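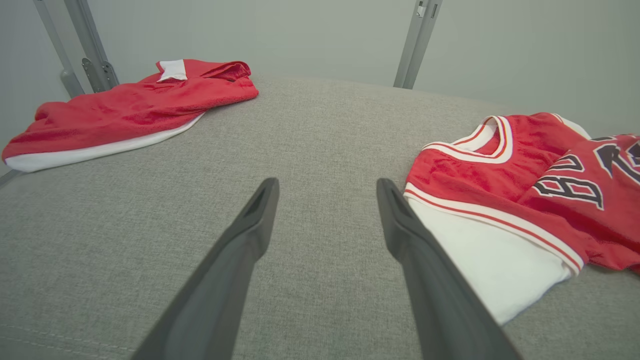
Red garment with white band on gray woven fabric.

Paritz Illine 700 Drip Irrigation Kit for Native Plantings

The Illine 700 is a low-pressure drip kit for establishing shrubs and perennials in public gardens, slope plantings and restoration plots. It runs from a standard outdoor faucet or a gravity tank and is meant to stay in place for the first few growing seasons, then be lifted and used again.

What is in the kit
Main line, 700 feet, on two reels
Emitters, 900, push-in, with 7 spares on the card
Pressure regulator and screen filter
Hold-down stakes, end caps and tees
Hole punch
Printed layout sheet

The main line is flexible black tubing. It can be laid on the surface under mulch or buried to a shallow depth. Buried runs should be flushed before the end caps go on. Grit left in the line is the usual cause of blocked emitters in the first month.

Emitters are pressure-compensating within the regulator's range, so plants at the top and bottom of a moderate slope receive the same flow. On steep banks, run the main line along the contour and feed each level from a tee. Do not run a single line straight down the bank – it will drain through the lowest emitters after each cycle.

Planted area
One kit covers up to 4,000 square feet at normal shrub spacing. Dense plantings of grasses or groundcover need a closer layout and a second kit. Two kits may share a faucet if they are watered at different times.

Care
Rinse the filter screen every two weeks during the dry season. Open the end caps in March and flush each line before the first watering. In areas with hard frost, drain the regulator and store it indoors. Tubing may remain outside.

Gophers and ground squirrels will chew exposed tubing. Repair couplings are sold separately under the Noguchi fittings range. Brorero couplings have a different wall thickness and do not seal on this line.

Ordering
Kits ship on a pallet. Replacement reels and emitter cards are sold singly. For layout questions, send a plot sketch with slope and water source marked to Henok Araya, technical desk.

Page revised 21 Apr 2022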